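Comparing two gripper pads on the same arm: a talk with Tainá Cordeiro

The test area at Rampersad is a square of green carpet with an arm bolted down beside it. Tainá Cordeiro has spent most of February there, running one set of finger pads against another. The first set is the Griltex, a textured pad the lab has used for two years. The second is from Skodent, softer and smooth on the face. Both fit the same fingers and take a few minutes to change.

Cordeiro did 321 trials before she stopped. The plan was for 300. "The last 21 were me not believing a number," she says. "I reran the smooth pads on the mesh cup and got the same thing again, so I left it alone."

The objects are ordinary ones: desk items, packets, small boxes, a few tools. She picked them from drawers in the building and kept the list fixed. The arm starts from the same pose each time and the controller gets no hint about which object is the target except a label typed in by the operator.

"People ask for harder objects," she says. "I wanted ones where I already knew how a person would pick them up. Then if the gripper fails I have some idea what it should have done."

The wire-mesh cup turned out to be the most useful thing on the list. The rim is a smooth band and the wall under it is perforated, so the pads meet two different surfaces depending on how high they close. With the Griltex pads the cup held in nearly every trial, high or low. With the Skodent pads it held on the wall but tended to turn when the fingers closed on the rim. 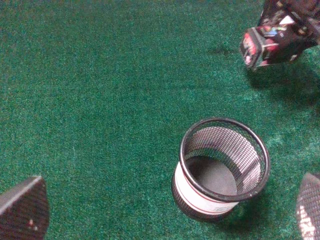
Wrist camera view on approach, textured pads fitted, with the mesh cup on the carpet and a printed package in the corner.

Packets went the other way. Anything with a creased or loose wrapper was easier for the soft pads, which gave a little and spread the load. The textured ones sometimes pulled the wrapper and left the contents behind. Cordeiro does not think either result is a surprise, but she says it helps to have it written down with the same arm and the same closing force.

Mpho Molefe wrote the controller settings and sat in on most of the runs. He is more interested in the camera than the pads. It is mounted at the wrist, and he says the fingers take up the bottom corners of the view whichever pads are on.

"You lose some of the picture, but you also always know where the fingers are," he says. "I tried moving the camera up on a bracket from Purnton. The view was cleaner and the last bit of the approach got worse. We put it back."

Light was a bigger problem than either of them planned for. When one side of the carpet is brighter, the depth estimate on dark objects drifts, and shadows get read as edges. Molefe now fixes the exposure before each batch and does not touch it until the batch is done. Runs from before that change are marked in the log and left out of the comparison.

Asked which pads she would buy, Cordeiro says the Griltex for a general bench and the Skodent if the work is mostly packaging. She would not mix them, one on each finger, although a colleague suggested it and they did try it one Monday. "It picked things up. It also twisted them every time, and I couldn't tell which side was slipping."

The next round will use the same object list with a slower close. Molefe wants to log motor current on both fingers as well, and is still sorting out the wiring for that.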